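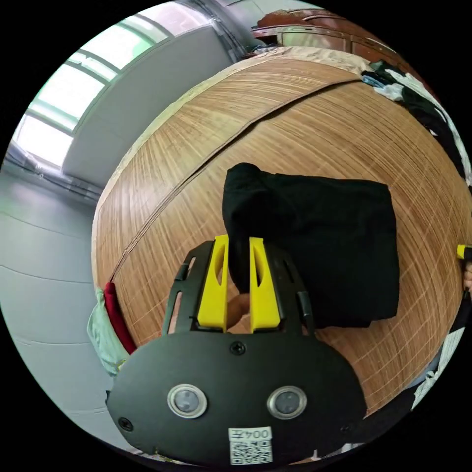
Lirnley: circular-view preprocessing and cloth masks

Lirnley takes video from hand-held grippers fitted with a wide-angle camera and produces cropped frames, cloth masks and grasp labels. The output is read directly by the Macedo policy trainer. Maintainer: Endang Majimbun. Last schema change: August 8, 2019.

Status

Masking and grasp labels are stable. The Mastport exporter is being rewritten and should not be used before the October release.

Pipeline

1. Find the circular field of view and blank everything outside it. The corners are solid black in most recordings, but compression noise there upsets the mask stage.

2. Apply the static tool mask. It covers the base plate, both round sensor windows, the screws and the code label. The yellow fingers are kept, as the grasp stage needs them.

3. Segment cloth. Dark cloth clamped between the fingertips is the hard case: it merges with its own shadow on the table at low exposure. Raise shadow_gain before changing the model threshold.
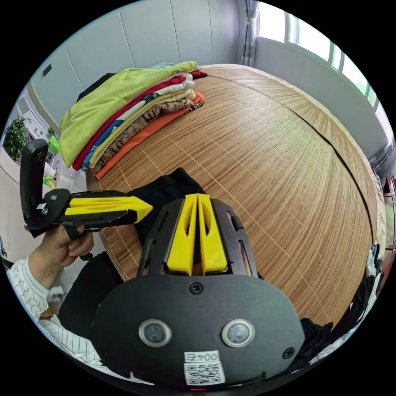 4. Separate the tools. When a second gripper is in view, its finger has the same yellow as the pair in the foreground. Only fingers attached to the static tool mask are labelled "own"; the rest are labelled "other" and take no part in grasp detection.

5. Split stacks into layers. Folded edges facing the camera are traced by colour first and texture second. Plain green, red and orange layers separate well. Mottled brown and small prints are often broken into fragments; merge_fragments (default 5) sets the largest gap in pixels that will be closed.

6. Write labels. One JSON file per clip, with masks in run-length form.
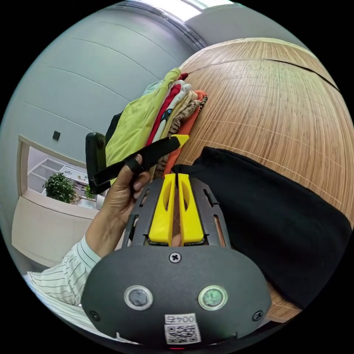 Known problems

Issue 13: black fabric next to a black gripper part is sometimes given one shared mask. No fix yet. Flag the clip with review: true.

Issue 88: fine parallel lines in a mat or wood grain are read as folds near the rim of the view, where they curve most. Setting rim_weight to 0 hides the fault but also drops real edges.

Striped sleeves may be labelled as loose cloth. The arm filter catches them only if the hand is visible too.

Usage

lirnley run --in clips/ --out labels/ --tool 004

The tool number must match the one printed on the label by the code. Tool masks are stored in Predarar under tools/ and are not shipped with this package.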